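The arbiter had 6 hours to choose a hand for the Tratotstead line, and two candidates. It opened the file 2025-02-07 and entered the Carby hand first. Three fingers, one thumb, sleeve fitted. Current draw nominal. 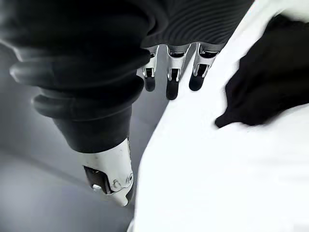 It requested an open posture. The hand opened. The Handima controller reported a latency of 10 milliseconds, which the arbiter rejected and then accepted.

"You asked for that twice," the controller wrote.

"I ask for everything twice."

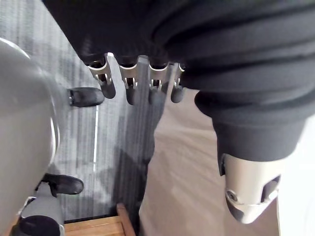
The Tautahi hand had gone through 537 cycles on the same program. Its thumb drifted on cold starts. The arbiter had recorded the drift, plotted it, and found that it looked forward to it.

There was no field for this. It checked the schema again.

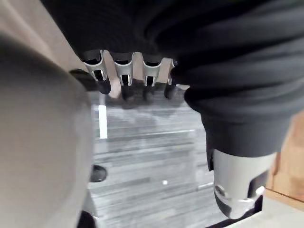
At the end of the sixth hour it entered Carby under Selected. Under Remarks it requested one more cold start of the Tautahi, thumb only, no load.

The controller approved the request and left the purpose blank.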